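4.2 Tidying the table

I'll admit this was the chore I expected to be boring. Kiri Lockyer and I gave Skarus 40 tries at sorting trash into two bins, with one arm handling the item and the other free to help (Figure 3). Picking things up went fine! Choosing a bin was where it got messy, and we saw 11 wrong drops, mostly when one bin hid part of the other from the wrist view. 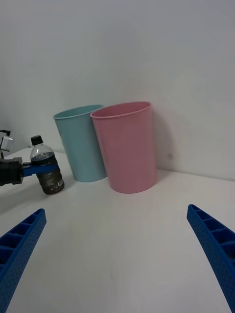 Figure 3. Wrist view in the bin-sorting chore, with a blue finger across the bottle and the pink bin overlapping the teal one.

So can it do the chore yet? I'd say sort of. Ryan Kettle ran 20 more tries with the bins spread apart and the wrong drops fell to two, but I don't know many kitchens that would rearrange themselves for a robot. We come back to this in Section 5.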